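4.3 Comparing two grippers in the simulator

Do this section before you bolt anything to a real arm. The simulator forgives you. The arm sends an invoice.

You will need the Vamik two-finger profile, the Ferrand profile, and a controller that has been switched on. (See 4.1. People skip 4.1.)

1. Open the Busix panel and load the room called Hutville. It is brown. You will get used to it.

2. Select Vamik and set the finger opening to 80 percent.

3. Switch to the wrist camera and wait for the view to settle.

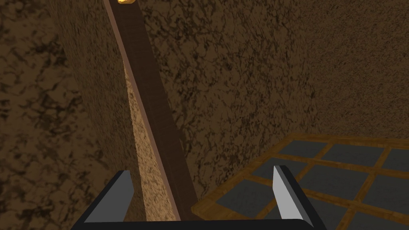
Fingers open, wrist camera view.

4. Check that both finger faces show, one on each side. If you see only one, the camera offset is wrong. Go back to step 2 and try not to take it personally.

5. Set the speed to 14 and close the fingers on nothing. Write down the closing time.

Note: Speed is a plain setting from 1 to 35. It has no units. We asked.

6. Open the fingers again and jog the wrist in small moves. The dark strip with the reddish-brown edge running up between the fingers makes a handy sight line. Save the pose when you like it.

CAUTION: Do not judge distance by the wall textures. The marbled brown looks much the same near and far, and your depth guess will be wrong with great confidence.

7. Repeat steps 3 to 6 until you have 5 saved poses. Keep the gripper empty for all of them.
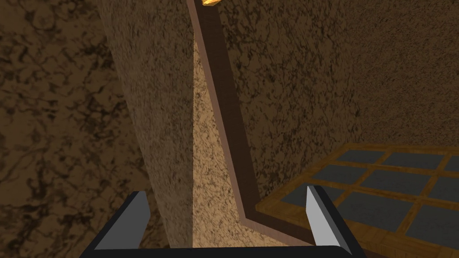
Toshiko Sasaki wrote in after the last edition to say that closing on nothing tells you very little, and that she reruns every pose with a block between the fingers before she trusts a number. She has a point. The block test is in 4.5, and it needs the empty times from this section to compare against.

8. Load the Ferrand profile and run the same poses at the same speed. Do not "improve" them on the way through -- you would be testing your own taste.

9. Export both runs to one folder and name the files by gripper.

Note: The export button stays gray until the fingers are fully open.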